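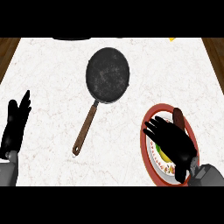

Brellthorpe, July

Session 6 — costing a two-armed kitchen cell

Notes from Sylvie Simard's slot, typed up quick, check against your own.

Start with the task, then the kit. Frying pan and a plate of food, two arms, two hands with proper fingers. Simulated first. Sim time is cheap, broken fingers are not.

Budget lines, in the order you'll get asked for them:

Arms. Quote for the pair. Fehr quoted us singly and the mounting was left off — ask.

Hands. Price per hand, left and right are seperate part numbers. Spare fingers on the same order. Brondadetti list a finger set at 1,982, delivery extra.

Simulation. Licence plus a machine to run it. Put down 4,000 for year one. Renewal goes under running costs, NOT capital (Murray Perron lost a bid on this).

Props. Pans, plates, food models. Small money but write it in. Long thin handles and soft food are different grip problems so budget test hours for both.

Test hours. 76 for the first stage. Split between arms seperately and both together, the second always overruns.

Do you need two hands? Kendra Chisholm says cost a plain two-finger gripper alongside, same task, and put both in the bid. Fair point. If the gripper does the plate, say so.

Lead times — get them in writing. Hands are slowest. Order before the bench is built.

For next time: one page budget, your own task, bring a real quote from at least one supplier. Hand in to Filipa Nogueira by noon.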